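Notes for session 4: showing the arm what you want

These go with the talk I gave last time, plus the bits I ran out of time for. Read them before you come in and do your practical, please, and not on the stairs on the way up! I've kept the maths out of this one. It comes back in September with a vengeance.

## Where we'd got to

Last session was all about writing a motion by hand: you pick the points, you pick the speeds, the arm goes from one to the next. Fine for a welding line. Rotten for a kitchen table, where the mug is never in the same place twice and you'd be typing in new points until you retired. So the idea for today is that we do the task ourselves, through the robot, and let the computer learn from the recordings. You'll see this called programming by demonstration, learning from demonstration or imitation learning, depending on who wrote the paper and when. I use them more or less interchangeably, and Radka Vukčević tells me off for it every year. (She's right. If you want the careful version, ask her.)

## Two ways of showing

**By hand.** You put the arm into its floppy mode, where the motors only hold up its own weight, and you push it through the job. The proper name is kinesthetic teaching. It's lovely for getting a feel for the thing, and most people manage something sensible within minutes. The trouble is that your own arms and head end up in the camera pictures, and they won't be there later when the robot is working alone. It's also surprisingly tiring, and people tend to drag the wrist about and forget the elbow.

**By remote control.** You stand back and drive the arm with something else: a joystick, a tracked handset, or a smaller copy of the arm that the big one follows. This is teleoperation, and it's what you'll be doing for your project. Your hands stay out of the pictures, and you can only do what the robot can do, so you never record a grasp that needs five fingers. What you lose is touch. You can't feel the bottle slipping, and you can't feel the gripper pushing down on the plate, so you have to learn to see it. That takes longer than you'd think — give yourselves a whole afternoon before you record anything you mean to keep.

## What gets saved

One go at the task, start to finish, is a *demonstration* (or an episode, same thing). For each one we save the joint angles, how far open the gripper is, the commands you sent and the camera pictures, all stamped with the time. We save at 20 steps a second. Have a go at working out how many steps are in a pick that takes you half a minute, and you'll see why the disk fills up.

Do watch the difference between the command and the position. The command is where you *asked* the arm to be, and the position is where it got to. If the gripper is closed on something solid, you may be asking for fully shut while the fingers have stopped well short of that. Learn from the positions alone and you get a robot that touches things very politely and never grips them. I lost a good fortnight to that on the Etia project and I'd like you to lose less.

## What makes a demonstration any good

I had 624 demonstrations from last year's group to look through, and after a while you can tell who made them without checking the names. Saturnino Barroso's are slow and dead smooth. Liliana Orlandini goes in fast, stops above the thing, has a think, and then drops straight down on it. Both are perfectly good! The mess comes when you pour them all into one pot. If half the examples go round the colander to the left and half go round to the right, a simple learner takes the average and drives straight through the middle of it.

So, agree a few things in your pair before you start:

- which way round you go when there's a choice
- where the arm starts and where it finishes
- what you do when you miss (I say carry on and try again in the same recording)
- who presses stop

About that third one, I know it feels like cheating. You fluff the grasp, you open up, you shift over a little and take it again, and your instinct is to bin the lot. Please don't. A robot that has only ever seen perfect grasps has no idea what to do after a bad one, and it will have bad ones.

Pauses are another matter. If you stop dead to scratch your nose, the robot learns that stopping dead in that spot is part of the job, and some learners will then sit there for ever. Trim those out, or do the go again.
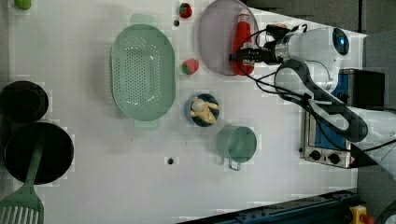
Then there's the question of how much to move between goes. Shift the things you care about every single time: the bottle, the plate, whatever you're picking. Turn the bottle too, and don't leave its cap pointing the same way for a whole batch. Shift the things you don't care about as well, only less often. Amparo Ayala's group left a frying pan in one corner for their whole set, and when it was taken off to be washed their robot missed nearly everything. It had been using the pan as a landmark. Clutter is good for you, so long as it's clutter that moves.

## For your practical

You'll work in pairs at the Jirna bench. One drives, one watches and keeps the log, and you swap after 20 demonstrations, because everybody gets sloppy after that. Write down who drove, what was moved and anything odd. "Odd" can be as short as "bumped the pot".

Rocío Carretero is looking after the kit and will show you the stop button before anything gets switched on. Keep a hand near it whenever your partner is driving.

Things to bring back to me:

1. Your log, typed up or legible.
2. One demonstration you're pleased with and one you aren't, with a few lines on each.
3. A plot of commanded and measured gripper opening for the same grasp, on the same axes.

If you've got time left over, try the same pick in floppy mode and compare the paths. They're usually quite different shapes and I still enjoy looking at them.

Log sheets are in the tray by the door, and spare batteries for the handset are in the drawer underneath.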